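# Pallurell – "Besum" on cassette and vinyl, which one are you getting?

**tapehead_wollongong**

Hello all. The pre-order for the new Pallurell album is open now and I am not able to decide. Besum comes on cassette and on vinyl, both from Flurnitz, and the label says the cassette has a different mix of the second side. Different mix, or only different mastering? The page is not clear about it.

I have the two earlier records on vinyl and I like them very much, but the first pressing of the last one had a lot of noise in the quiet parts. I don't want to pay that postage again for crackle.

**grey_heron**

It is a different mix. The label wrote it in their newsletter in September. The tape side was mixed again through a small four-track machine, so the drums are lower and the organ is more in front. I prefer to hear the normal mix first, so I ordered the vinyl.

**organ_drone**

I ordered both, as usual, and as usual my bank account is not happy with me.

Only 322 copies of the tape, by the way. The last tape from Flurnitz was gone in 9 days and now people ask silly prices for it.

**mossbank**

I will be the unpopular one. I heard the single four or five times and I don't understand the excitement. It is the same slow organ chord as on the last album, with a field recording of water over it. The first record had songs. You could remember them when you were walking home. Now it is only colour and mood.

**grey_heron**

> It is the same slow organ chord as on the last album

It isn't the same. On the last album everything was in one key for the whole side and the changes came from the volume. The single goes to a new chord at the middle, and then the rhythm comes in from a different place than you expect. Maybe try it with headphones. On laptop speakers the low part disappears completely and then yes, you have only the water.

**mossbank**

I have headphones, thank you. I am allowed to find it boring with good equipment also.

**grey_heron**

Fair enough. I didn't mean it as an insult, sorry if it sounded like this.

**tapehead_wollongong**

Please, no fighting in my thread :)

Thank you for the newsletter information. So if I understand, the first side is identical on both formats and only the second side is changed? Then maybe the vinyl for me, and I will listen to the tape version when somebody puts it online.

**kettle_and_reed**

Does anybody know who plays the clarinet on the single? I looked everywhere for the credits. It sounds to me very similar to the playing on the Kyriakidis record from the same label, the one with the brown sleeve. The same way of starting a note with only air and then slowly letting the tone in.

**organ_drone**

I thought the same about Kyriakidis! But I think that one was a bass clarinet, and on the single it's the normal one. The credits will be on the inner sleeve, Flurnitz never puts them on the web page. It's a bad habit of theirs.

**kettle_and_reed**

You are right about the bass clarinet, I checked my copy this evening. Still, I would bet a small amount that it is the same person. We will see when the records arrive.

**mossbank**

The clarinet is the one part of the single I enjoy, so we agree about something.

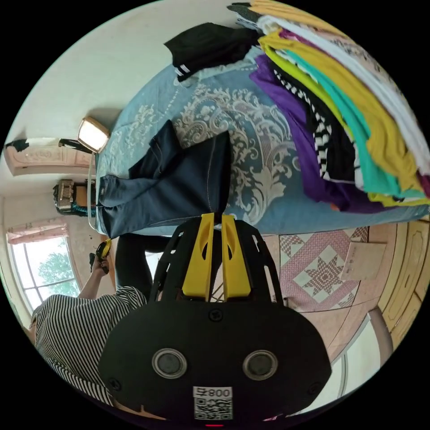 **lars_at_the_counter**
*Moderator, Small Labels & Tapes*

I moved this thread from General to here, where more people will see it. Also I can add something about the pressing question from the first post, because we had a test pressing in the shop to listen to.

The label changed the plant after the complaints about the last album. I played both sides two times on the shop turntable, which is nothing special, and the quiet opening of side A was clean. There is a little bit of noise near the end of side B, but the music is loud at this point and you must look for it. For me it is a normal pressing and a good colour of black, ha ha.

One correction for grey_heron: the tape mix is not on all of the second side. The last track is the same on both formats. The label told us this when we placed the shop order.

The release is on 6th December. If you order from overseas, please read the postage table first. It is cheaper to put the record and the tape in one parcel than many people believe.

**tapehead_wollongong**

This is exactly what I wanted to know, thank you very much. New plant, clean opening. Vinyl ordered five minutes ago.

**grey_heron**

Thanks for the correction, I read the newsletter too quickly. Did you hear the tape also, or only the test pressing?

**lars_at_the_counter**

Only the pressing. The tapes are not duplicated yet.

**mossbank**

A question for the moderator, then. Is the rest of the album like the single? If there is one real song on it I will maybe change my opinion.

**lars_at_the_counter**

Track three on side A has a melody you could whistle, and there is a voice on it, very far back. I couldn't understand the words. The title track is long and slow, and I think you will hate it.

**mossbank**

Ha, okay. Then I will listen to track three at your counter and leave before the title track.

**organ_drone**

The title track was already in the live set when they played in Hobart. It was much faster there and had no water sounds. Some people near the bar were talking through all of it, so it was difficult to judge, but the ending was my favourite moment of the evening. I hope they kept the ending, where the organ stops and only the small bells stay.

**lars_at_the_counter**

The bells are there. They are quieter than I would like.

**kettle_and_reed**

Now I'm going to order the tape as well, only to hear what the four-track does with those bells. Wait, they are on the title track, and this is on which side?

**lars_at_the_counter**

Side B, second track. So yes, it is one of the changed mixes.

**kettle_and_reed**

Done. Tape is in the basket. I'll write here again when I have the inner sleeve and can read the clarinet credit.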